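Trolline Home Heating Controller: Set-up Guide
Section 3. Placing and pairing the room sensors

Written by Lina Smadi for Kivlow owners' support

The box says you can be up and running in minutes. Allow an evening. Most of the complaints we get at Kurkalbridge come down to a sensor stuck wherever there was a free bit of wall.

Before you start, switch the boiler off at the controller and leave it off until step 7.

1. Pick one room to be the lead room. The app will suggest the living room. Ignore that if you have a fireplace or a big TV in there, as either one will fool the sensor into shutting down the heat for the whole house.

2. Choose a spot on an inside wall at chest height, away from direct sun. Keep clear of doors. A door that swings back over the sensor traps a pocket of still air, and the reading drifts. 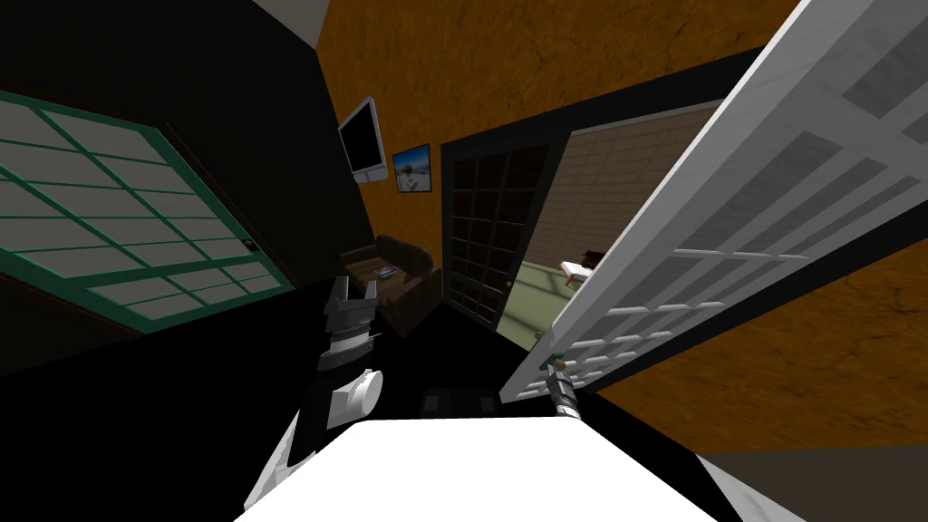
Fig. 3-1. Room interior with white door and tabletop.

3. Stand the sensor in the spot for a full hour before you fix anything to the wall. Compare it with a thermometer you trust. The spec sheet claims the two will match. Ours seldom did on the first try, and a difference of one or two degrees can be trimmed out later under Offset.

CAUTION: Do not use the adhesive pad on fresh paint. It is sold as removable. We have our doubts.

4. Open the battery cover and pull the paper tab. The light should blink green. If it blinks red, replace the batteries, even if they are the new ones that came in the box.

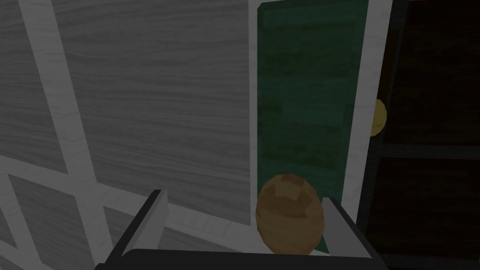 5. On the controller, go to Menu, Sensors, Add. Hold the button on the sensor until the screen shows a number. Write that number down. The app is supposed to remember it for you, but it forgets after an update and then lists every room as "Room."

6. Repeat for the other rooms, one at a time. The Delacroix add-on lets you pair them all at once, and it costs extra. We tried it and ended up with the bedroom heating controlled from the hall.

Kivlow Set-up Guide, Issue 3
Page 21
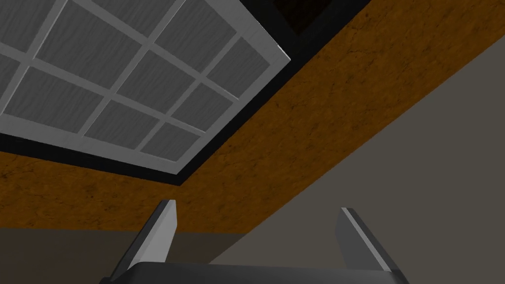
Issue 3 / 21 February 2026 / p. 22

7. Turn the boiler back on. Set the lead room three degrees above its present reading and wait for the flame symbol. If nothing shows, check that Holiday Mode is off. It comes switched on from the factory, for reasons Trolline has never explained to us.

8. Leave Smart Learning off for now. It needs a few weeks of steady use to guess your habits, and what it learns in the first days is mostly you pressing buttons.
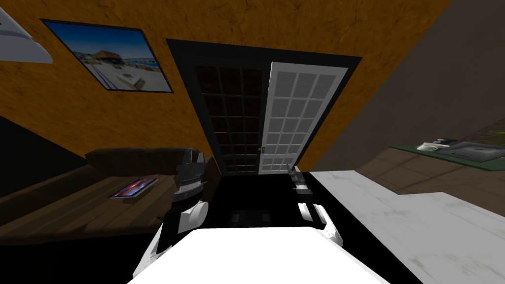 9. Set your own schedule instead. Two changes a day are plenty for most homes: one up, one down.

NOTE: Error 116 means the controller has lost a sensor. Move the sensor closer and pair it again from step 5. The range printed on the box, 500 feet, was presumably measured in a field.

For window and vent settings, see Section 4.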